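Water diary, second notebook

Up before the alarm. Pressure gauge on the landing read lower than yesterday, so the filter housing is clogging again at the usual rate. Changed the cartridge after breakfast. The old one had a brown band on the inlet side and was nearly white at the core, so it had not been working evenly. I have suspected for a while that the housing does not seat square. Refitted it with a smear of silicone grease on the ring and a quarter turn less on the spanner. No weep at the thread after an hour.

Rain tank level good. The first-flush diverter had not emptied itself, the drip hole being blocked with a seed. Cleared it with a pin. I ought to fit a larger bleed valve and accept the loss of water, but I keep putting that off until the gutter is done, and the gutter waits on the ladder, and the ladder is at Mavis's.

Rang Mavis Mbeki about the ladder. She has it against her north gable and is halfway through repointing, so there is no question of having it back this week. She asked what I was using for chlorine dosing and I told her: none in the tank, a little in the header, and only after a long dry spell. She doses more heavily and complains of the taste. We went over the arithmetic again. Her tank holds 1000 litres when full, but she doses for full whatever the level, and in a dry summer the level is half that. I suggested a dipstick marked in 100s. She said she would think about it, by which she means no.

Spent the rest of the morning on the pump. It has been short-cycling since I moved the pressure switch, cutting in for a few seconds each time a tap is opened. Drained the vessel and checked the pre-charge with the tyre gauge. Far too low. Brought it up with the foot pump, closed everything, primed, and ran the kitchen tap. The cycle was longer and the cut-in cleaner. I did not adjust the switch itself. Two changes at once and you learn nothing from either. 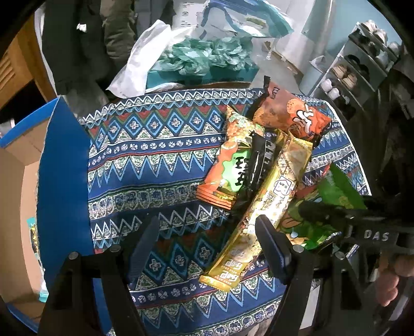
Loline, Sep 11, 2020

Wrote the above in the kitchen before the post came. Continuing after lunch, which was poor. Tinned soup, and a packet of something afterwards in place of pudding.

The replacement check valve arrived from Lindholm. Brass body, spring-loaded, and the right thread this time. The last one they sent was a parallel thread where I had ordered taper, and I wasted an afternoon and a good deal of tape finding that out. Tested it by mouth before fitting — it passes freely one way and holds the other. Fitted it on the suction side, arrow towards the pump, with a union either side so that it can come out without cutting pipe.

Ciarán Mac Mathúna came by at three to look at the overflow. His opinion is that the soakaway is too near the wall and that the damp in the scullery comes from there. Mine is that the damp is older than the soakaway. He dug a test hole with my spade, further down the slope, and we filled it with 4 buckets of water and watched it drain. It went quickly at first, then slowed at the clay. He wants the pit moved to that spot. I would want to repeat the test after proper rain, with the ground already wet, before shifting that much stone. We left the hole open with a board over it.

He also recommends a Drikari float switch in place of the ball valve. I have no objection to the switch but I do object to running a cable down there. A ball valve fails in ways I can see from the back door.

Evening. Pump still cycling correctly. Listened to it from the stairs with the taps shut and heard no restart, so the new check valve is holding, or at any rate the pipe is not losing pressure faster than I can sit still. Will read the gauge last thing and again first thing and compare.

To do: order sediment cartridges, two grades. Wire brush for the union threads. Ask Grutell whether they still stock the 500 litre tank in the low pattern, and what they charge for carriage. Move the spade in. Lag the pipe behind the coal store, which I wrote down last September as well and did not do.

Gauge at bedtime: needle a hair under the cut-out mark. Marked the glass with pencil.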